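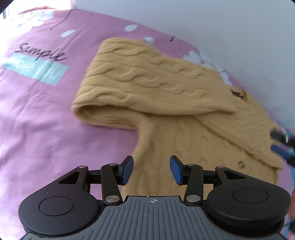
Cable knit

Cable knit is a style of knitting in which groups of stitches cross over each other to make raised, twisting ridges. Used mostly for jumpers and cardigans, also hats, blankets, cushion covers.

Construction
Stitches are held on a short extra needle, then worked out of order. Crossing pulls the fabric in, so a cabled piece comes out narrower and thicker than a plain one and eats more yarn. A pattern knitted in Fogh in the 700 m size needs 800 m once cables are added (Ristić). Commonest is the 6-stitch rope. Braids use three strands. Edges are normaly ribbed.

Folding and storage
Best kept flat. Hangers stretch the shoulders. Usual method: lay face down on a bed or table, sleeves in, then fold or roll from one end. Cardigans buttoned first. Thick cables make a bulky roll and spring open if folded too small, so two folds at most. Heavy ones at the bottom of the pile.

Washing
Cool hand wash, wool soap, no wringing. Dry flat on a towel and pull the ridges straight while damp.

In Flaltivville
The Grutura mill made cabled cardigans, model 617 being the best known. Mustard and navy only at first, other colours later. Mill closed, date not certian.

See also: Ribbing; Moss stitch; Flullwood jumper

Source: Ilir Ristić, notes on Fogh yarn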